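Section 4. Table set-up and first pick run (two-arm bench, shared workshop)

Rev. Sunday, February 21, 2021. Written up by Kevin Espinoza, arm brackets and cable notes by Américo Louro. Replaces the old section 4, bin that one.

Before you start: sections 1 to 3 done, both arms bolted down, both homed, controller talking to both. If the left arm still drops out on power-up go back to 3.6, don't try to fix it from here.

4.1 What you need

Both arms with grippers fitted, green pads on the fingers
Bench controller (ours is the Orkano board, yours may differ)
Jirkitz bracket kit, one bracket per wrist
An open cardboard box
A clear plastic bin
Objects to pick — see 4.4
2 mm hex key, the long one
Painter's tape, marker
A second person

The second person is not optional. One on the keyboard, one at the table with the stop button in reach. Swap every so often, it's dull work standing there.

4.2 Power and cables

1. Stop button pressed in. Leave it in until step 7.

2. Check the cable loop on each arm. Should hang free, no kinks, nothing tucked under the base. Américo lost a whole Saturday to a loop that was catching on the table edge at full reach. Swing the arm by hand if your brakes allow it and watch the loop the whole way.

3. Plug the grippers in. Left is port A. Right is port B. The labels on the Drorura hub are the wrong way round on our unit, so go by the tape flags.

4. Bracket screws. Snug, then a quarter turn. They strip easy.

5. Controller on. Wait for the fan to settle, then open the console and set the port to 2427.

6. Type "arms status". You want READY twice. If you get READY once and then a blank line, reseat the port B plug and repeat.

7. Twist the stop button out. You'll hear the brakes go.

CAUTION: hands off the table top for step 7. The arms sag a little when the brakes release. Not far, but far enough to pinch.

4.3 Box and bin

8. Open box on one side of the table, flaps folded all the way out. A flap standing straight up gets hit by the elbow sooner or later. Tape them down if they spring back.

9. Plastic bin at the other side. Lid off, put it somewhere you wont trip on it.

10. Mark the box corners on the table with tape and write the date on it. When somebody borrows the table (they will) you can get everything back where it was without redoing the taught points.

11. Jog each arm over its container and save the point. Names have to be lower case, no spaces: box_l, bin_r. Save again after any change to the brackets.

4.4 Objects

12. Start with three. More than that and you'll be chasing collisions instead of checking grips. One hard thing with plain sides — the alarm clock is good — and two wrapped in bubble wrap.

13. Lay them in a loose row across the middle, a gap between each one. Fingers have to fit in the gap when they're fully open, so check it with the gripper, not by eye.

14. Turn them a bit. If everything sits square to the table edge the run tells you very little about how the wrist is doing.

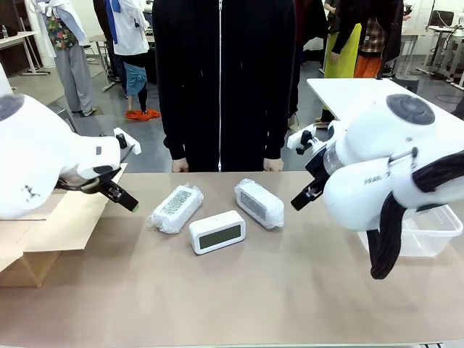

15. Step back so your arms aren't over the table. Person at the keyboard says "moving" out loud, every time, waits for an answer. Sounds silly in a small workshop and you'll stop doing it after a week. Don't.

16. Run "pick dry". The gripper goes to a spot above the object and stops there, no closing. Do each object once with each arm. Right arm won't reach the far left object, that's expected, it'll print OUT and go home.

17. Look at the height. Too high is fine, fix it in the file. Too low, hit stop and redo section 3.9.

Note on bubble wrap: tape the loose end under, with the tape flat. A flap of wrap hanging off will go between the pads before the object does. Rewrap when most of the bubbles are popped, the thickness changes and the grip width goes off.

4.5 Grip width and force

18. Open the settings file. Two lines matter, open_w and force. Leave the rest alone, espcially slew.

19. open_w all the way for now. You can tighten it later when the row gets closer together.

20. force to 49 for wrapped things. It's just a number on our controller's scale, not newtons or anything. Go up in small steps if it slips.

21. force to whatever the last good value was for hard things. If you don't have one, use the same 49 and go up. A clock with a window on the front will crack before the gripper complains — pick it by the short sides, never across the window.

22. Save, restart the console. It does NOT reload the file by itself. Yes this has caught everybody.

4.6 Checking from the wrist view

23. Bring up the wrist camera with "view l" or "view r". Fingers open first.

24. Both green pads should be in view and the space between them should be clear. If you see one pad only, the bracket has turned. Back to step 4.

25. Jog until the object you want is past the fingertips and sort of centered between them. The other objects can be in view, doesn't matter.

26. Check the pads while you're there. Wipe with a damp cloth, let them dry. Replace if an edge is lifting, spares are in the Coelho drawer under the vise.
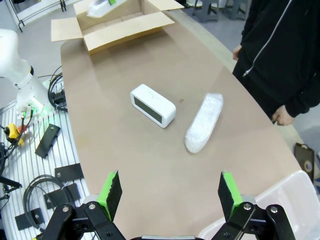
Fig. 4-2. Wrist view, gripper open, clock and one wrapped object on the table.

27. Happy with it? Save the view as a reference, "view save". Next time you set up you can compare against it, saves a lot of jogging.

4.7 First real pick

28. Clock first. "pick 1". Left arm, low speed.

29. Let it close, lift, hold. Count to five. Person at the table watches for it turning in the fingers.

30. "place bin" or "place box". If the arm starts toward the wrong one press stop, don't type. Typing is too slow.

31. Same for the wrapped ones. They squash a bit when gripped, so the first try often reads as a miss when it isn't. If the console prints MISS but the thing is clearly in the fingers, lower miss_w a little and go again.

32. All three in, send both arms home, put everything back by hand, repeat. Change the angles each time.

CAUTION: stop button in before reaching onto the table to reset. Every time, even for one object, even if the arms are home. An arm at home is still powered.

4.8 If something goes wrong

Error 333 on start: stop button still in, or half out. Twist it until it clicks.

Arm stops halfway and prints LIMIT: cable loop pulled tight or the object is too far back. Move the object first, cheaper than redoing cables.

Gripper closes crooked: one pad is thicker than the other. Happens if you replaced only one. Change both.

Wrist view frozen: close it, open it. If still frozen unplug the camera at the hub end, not the wrist end, the wrist connector is fragile and we're out of them until March.

Both arms go for the same object: you skipped the "side" line in the file. Set side=l or side=r per object.

4.9 Shutting down

33. Both arms home.

34. Stop button in. Wait for the brakes.

35. Controller off, then the hub. Other way round and it forgets the ports.

36. Objects in the bin, lid back on. Write the last force values on the sheet taped inside the cupbord door, with your initials.

Go on to section 5 (hand-off between arms) only after ten clean resets in a row. Ask Américo for the current file, the one on the shared drive is old.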